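Pramum door lock, the keypad one. Had it on the side door long enough now to say something useful. Short version: good lock, bad app, read the part about batteries.

Bought it after the third lockout of the year. Kids lose keys, I lose keys, the dog sitter has one that sticks. Wanted a keypad, a real keyhole as backup, no monthly fee. That cut the list down fast. It was this or the Guerra, and the Guerra wants you to pay to see who came in and when. No thanks.

**Install**

Easy if your door is normal. Mine isn't. Old house, bored by somebody in a hurry, hole a hair too small. Spent most of an afternoon with a rasp. Not Pramum's fault but the paper template is flimsy and tore on the first fold, so I was half guessing. Screws are decent. The long ones for the strike plate are actual long ones, three inches, which I did not expect at this price. Use them.

The instructions are one big sheet with tiny drawings. Step 6 and step 7 are in the wrong order. Run the cable UNDER the bolt before you put the inside plate on, otherwise you take it all off again. I took it all off again.

**Keypad**

Best part. Buttons are big, rubbery, click when you press. Works with gloves. Backlight comes on with any press and stays on long enough to finish. You can have up to 16 codes, plenty for us. Gave the sitter her own, gave my sister one, deleted the plumber's the same night.

No fingerprint reader. Dont miss it.

It locks itself after a delay you pick. Mine's at two minutes. Started at thirty seconds and stood outside with groceries more than once.
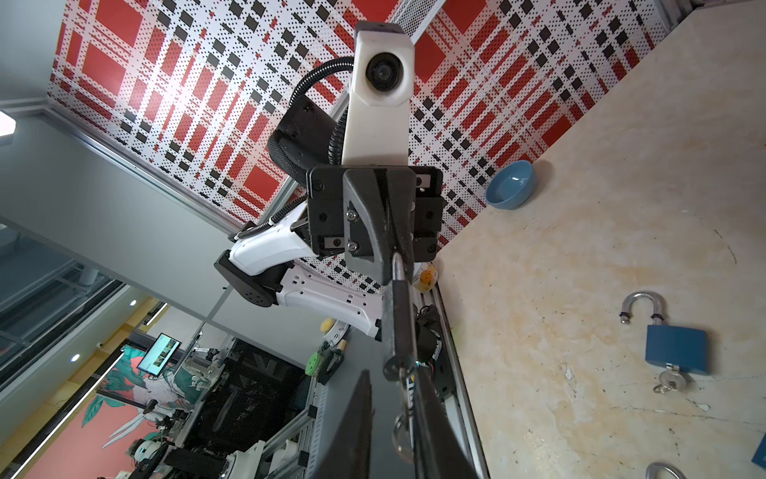
**Malilgate, September**

Adding to this after the summer. Moved the lock from the side door to the back, which gets full sun till late afternoon, and wanted to see how it held up.

Finish: fine. A little dull on the top edge, nothing you'd notice from the steps. The numbers haven't rubbed off, not even the 1 and 4 that we all hit every day. The old Plondine I had before this was blank in a year.

Heat: bolt got sticky in July. Blamed the lock, was the door. It swells. Planed the edge, moved the strike down a touch, been smooth ever since. If yours grinds, check the door first before you start an angry email. I had mine half written.

Batteries: ok so this. Box says a year. I got a little over five months on the first set, cheap ones, and the warning is three beeps that sound exactly like the "wrong code" beeps. Ignored them for a week thinking my son was fat fingering it. Then dead keypad, 9 at night, key in the house. Climbed in the laundry window. Second set is name brand alkaline and still going strong. Don't use rechargeables, the manual says so in one line on the back and they mean it, the voltage is too low and it beeps from day one.

There IS a battery contact on the bottom of the keypad for emergencies. Touch a 9 volt to it and it wakes up. I didn't know that from the laundry window.

**App**

Skip it if you can. You can do every code from the keypad with the master code and a chart. The app wants an account, a phone number, then your location "always." Bluetooth drops if you walk to the kitchen. The log is the one thing I'd want it for and it only goes back a few days before it starts writing over itself. Update broke the log for two weeks in spring. They fixed it, no note, no sorry.

Last I looked the store page had 3,593 ratings for the lock, mostly happy, and 757 for the app, mostly not. Sounds right to me.

**Support**

Called once about the missing spacer. Long hold, nice person, spacer showed up in a week in an envelope the size of a pizza box. Emailed once about the log. Never heard back.

**Price**

Paid $174. It was less in spring and I should have bought it then. Guerra is more and then the fee on top. The Plondine is way cheaper and feels like it, the inside knob on mine cracked clean across.

**Would I buy again**

Yes. Would get the dark finish next time, the nickel shows every fingerprint. Wish the beep was different. Wish the template was cardboard.

Four stars. Five if they fix the beeps.

Edit: someone asked about left hand doors. Yes it works, you flip the latch and then it runs a little test by itself where the bolt goes in and out a couple times. Do that with the door OPEN. And write your master code down somewhere that isnt the app, becuase the reset wipes all of them.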